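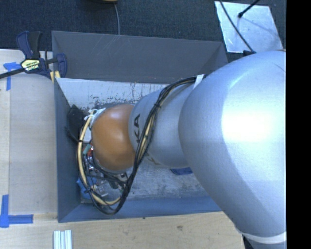
Teaching by hand: frequently asked questions

Plulton runs open teaching days in Prernatstead, where people who have never met a robot show one how to pick things out of a bin. These are the questions we get most.

Do I need to know how to program?

No. Programmers are welcome, though they tend to spend the first hour looking for a keyboard.

What will I do all day?

You guide the arm to an object, close the gripper, lift, and put the object down where the task card says. Then you do it again. A full day is 300 demonstrations between a team of 3, with lunch.

What is the difference between hand guiding and remote control?

In hand guiding you hold the arm and move it yourself. In remote control you sit at the desk and move a small controller, and the arm copies you. Hand guiding feels natural and is hard on the shoulders. Remote control is kind to the shoulders and makes everyone feel clumsy until mid-morning.

I made a mess of one. Should I delete it?

Press the amber button and carry on. Hannelore Ruchti reviews the marked runs and keeps more of them than you would expect. A fumble followed by a decent recovery is useful to us. A fumble followed by swearing is also useful, as there is no microphone.

May I straighten the cables?

Please don't. They need enough slack for the wrist to turn, and tidy people have cost us two afternoons already.

Can I move the bin a little closer?

No. If it has shifted, tell Thongchai Inthanon, who will put it back and be very polite about it.

How many demonstrations does the robot need?

More than you hope. The Wakusix set stands at 3,883, of which 985 were done by hand guiding. It picks well from the middle of a bin and still treats corners as a personal insult.

Will it learn my bad habits?

Yes. One of our regulars hesitates before every grasp, and so, for most of July, did the robot.

Is it safe?

The arm runs at reduced speed and you hold an enabling switch throughout. Let go and it stops. Long hair tied back, no scarves, no lanyards.

Can I bring my children?

Over-16s only, with a signed form. They are usually better at remote control than you are.

How do I book?

Use the form on the Visits page. The next open day is 24th June, and places on the hand-guiding shift go first.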